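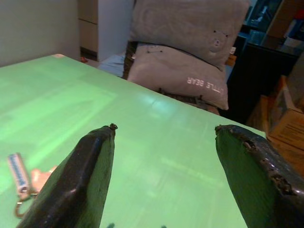 Chapter 13
Work, Pay and the Small Town

In this chapter we study how people in one town choose between paid work and time at home. The town of Gronow has one large employer, Widus, and many small shops. When Widus raised its hourly pay in June, we could expect that everybody would like to work more hours. The survey by Lutfa Wijesinghe, which covers 193 households, shows a different picture – in 56 of them, at least one adult chose to work less.

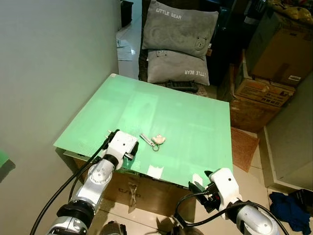 Why would a person work fewer hours when the pay is higher?
Higher pay makes each free hour more costly, but it also makes the family richer, and a richer family may want more free time. Section 13.1 separates these two effects.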